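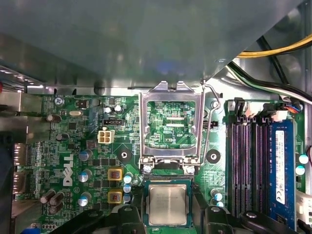

**클린도프 산업소식 | 설비·자동화 담당 기자** · 2020년 2월 25일 입력

# 클로텐, CPU 끼우는 로봇 예산 다시 짠다… 팔은 샀는데 손가락이 별매

중고 컴퓨터 재정비 업체 클로텐이 클린도프 작업장에 들일 조립 로봇의 구매 계획을 다시 짜고 있다. 처음 잡은 예산은 2,000만 원이었다. 최종 후보에 오른 두 견적은 각각 2,352만 원과 2,526만 원이다. 클로텐은 두 견적 모두 "예산 범위에 근접했다"고 밝혔는데, 어느 쪽에서 근접했는지는 따로 설명하지 않았다.

로봇에게 맡기려는 일은 데스크톱 메인보드의 프로세서 교체다. 소켓의 금속 덮개를 열고, 칩을 그리퍼로 집어 빈 소켓 위로 옮기고, 방향을 맞춰 내려놓은 뒤 레버를 눌러 잠근다. 사람 손으로는 설명하는 시간이 더 걸리는 작업이다. 그런데 하루 종일 하면 손목이 아프고, 손목이 아프면 접촉부를 건드리고, 접촉부를 건드리면 보드값이 나간다. 클로텐이 회계 장부에 '기타 소모'라고 적어 온 항목의 상당 부분이 여기서 나왔다고 한다.

시험 대상은 델 로고가 찍힌 녹색 보드가 든 데스크톱이다. 보드를 케이스에서 꺼내지 않고 작업하는 것이 조건이다. 꺼내면 로봇에게는 편하지만 나사를 풀고 케이블을 뽑는 사람이 옆에 한 명 더 있어야 하고, 그 인건비는 견적서 어디에도 없다. 그래서 그리퍼는 케이스 벽과 메모리 슬롯, 전원 케이블 다발이 있는 좁은 공간을 드나들어야 한다. 카탈로그 사진에서 로봇이 늘 흰 탁자 위의 정육면체를 집고 있던 것과는 사정이 꽤 다르다.

## 두 장의 견적서

2,352만 원을 써낸 곳은 히르보넨이다. 로봇 팔과 제어기, 기본 교육이 들어 있다. 그리퍼는 '선택 사양'으로 분류됐다. 손가락 끝도 선택 사양이고, 손목 카메라를 고정하는 브래킷도 선택 사양이다. 선택하지 않을 경우 로봇은 칩을 가리킬 수는 있다.

우키브덴의 견적은 2,526만 원이다. 그리퍼와 손목 카메라가 포함됐고 설치비도 들어 있다. 다만 현장 교육은 '협의'로 적혀 있으며, 클로텐 구매 부서는 이 두 글자를 해석하는 데 회의 한 번을 통째로 썼다. 결론은 전화해서 물어보자는 것이었다.

두 견적의 차이는 174만 원이다. 구매 부서는 이 차액으로 히르보넨 쪽 선택 사양을 채울 수 있는지 검토했다. 그리퍼까지는 채워지고, 브래킷에서 넘친다. 브래킷을 자체 제작하자는 의견도 나왔지만 현장에서 반대했다. 지난번에 자체 제작한 모니터 받침대가 지금 문 받침으로 쓰이고 있다는 이유였다.

## 예산안에 없던 줄

처음 예산안은 한 장짜리였다. '로봇 1식'이라고 적고 금액을 써넣은 것이 내용의 거의 전부였다. 수정안은 분량이 꽤 늘었다. 추가된 항목은 다음과 같다.

- 로봇을 고정할 작업대와 앵커 시공
- 케이스 위치를 잡아 줄 지그. 기종마다 하나씩 필요하다
- 손가락 끝 교체 부품
- 정전기 방지 매트와 접지 공사
- 연습용 보드와 칩
- 전기 증설. 현재 콘센트에는 커피머신이 먼저 꽂혀 있다

연습용 보드는 20장을 잡았다. 재무 부서는 멀쩡한 보드를 왜 망가뜨리느냐고 물었고, 현장은 망가진 보드로 연습하면 결과가 맞는지 알 길이 없다고 답했다. 양쪽 다 맞는 말이어서 절반은 정상품, 절반은 판매가 어려운 등급에서 고르기로 했다.

지그 항목은 아직 금액란이 비어 있다. 클로텐에 들어오는 데스크톱은 제조사도 제각각이고 케이스 크기도 제각각이다. 같은 회사 제품이라도 소켓 주변 부품 배치가 세대마다 다르다. 한 기종만 놓고 보면 수지가 맞지 않고, 전 기종을 놓고 보면 지그값이 로봇값을 따라잡는다. 구매 부서는 물량이 많은 기종부터 차례로 만들자는 안을 냈다. 어떤 기종의 물량이 많은지를 두고는 현장과 영업의 답이 서로 다르다.

## 임대는 어떤가

임대도 한때 검토 대상이었다. 우키브덴은 월 단위 임대를 제안했고, 그리퍼가 닿는 소모품은 임차인이 부담하는 조건을 붙였다. 소모품의 범위를 묻자 '그리퍼가 닿는 것'이라는 답이 돌아왔다. 칩과 소켓도 그리퍼가 닿는다. 클로텐은 이 안을 일단 서랍에 넣어 두었다.

유지보수 계약도 변수다. 히르보넨은 첫해 무상 점검을 내걸었지만 기술자의 이동 비용은 별도다. 클린도프까지 오는 열차가 하루에 몇 번 없다는 점을 감안하면 숙박비가 붙을 수 있다. 구매 부서는 수정안에 '기술자 점심'이라는 줄을 넣었다가 재무 부서의 요청으로 '현장 지원 제경비'로 고쳤다. 금액은 그대로다.

## 다음 일정

클로텐은 두 업체에 같은 조건으로 견적을 다시 내 달라고 요청했다. 그리퍼, 손가락 끝, 손목 카메라, 브래킷, 설치, 교육을 모두 포함한 총액을 한 줄로 적는 것이 조건이다. 납품 목표는 10월이다. 작업대 시공과 접지 공사는 그 전에 끝내야 하며, 커피머신을 어디로 옮길지는 현장에서 별도로 정한다.

예산 한도를 올릴지 여부는 새 견적을 받은 뒤 결정한다. 그때까지 판매용 데스크톱의 프로세서 교체는 기존대로 직원들이 손으로 한다.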